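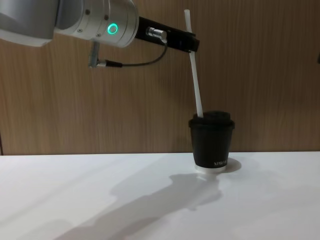
Drinks Station Fit-Out, Clelley Site
Progress report to the Condori fund, period ending 17th July

1. Status
Work on the cold drinks line is on schedule. The May report left two items open: the choice of straw and the fit between straw and lid. The first is closed. The second is partly closed and is covered in section 3.

2. Straw supply
Prakmont delivered one carton of 500 long white straws. They replace the shorter type, which sat too low in the tall cup and was hard to grasp once the lid was on. The new straw is held near its upper end during insertion — a grip lower down made it bow when it met the lid. Storage is upright, in a covered bin at the end of the counter. Stock is enough for the remaining trials, and no second order is planned in this period.

3. Lid and cup
The black cup from Brastness has been kept as the standard item. Each drink is closed with its lid before the straw goes in.

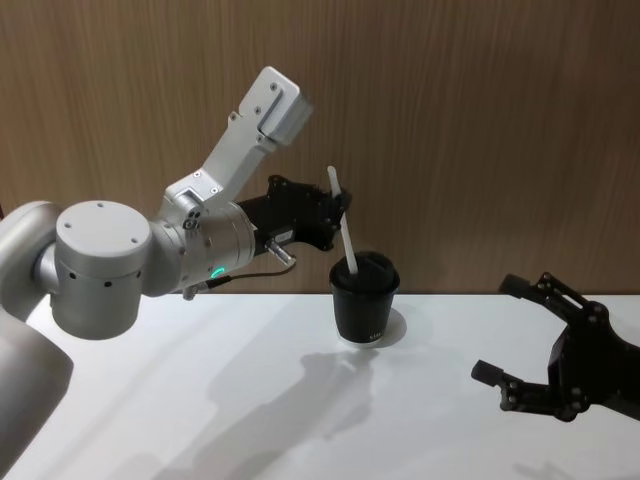

A slight tilt at entry is acceptable and does not need correcting. A larger tilt catches the rim of the lid opening and can lift the lid on the far side. We ran 108 insertions with the cup empty and 80 with the cup filled to the service line. Lids lifted in 7 of the filled runs and in none of the empty ones. The likely cause is a lid pressed down on one side only. The closing step now includes a second press, and the filled runs will be repeated with that change.

4. Work surface
The white tabletop stays in place for the trials. Drips show up well on it and wipe off without marking. The brown wooden wall behind it has not been sealed, and a quote for a clear splash panel has been requested.

5. Next period
Repeat the filled runs. Fit the splash panel if the quote is approved. Confirm lid stock with Brastness — the current lead time is longer than the one in the original plan.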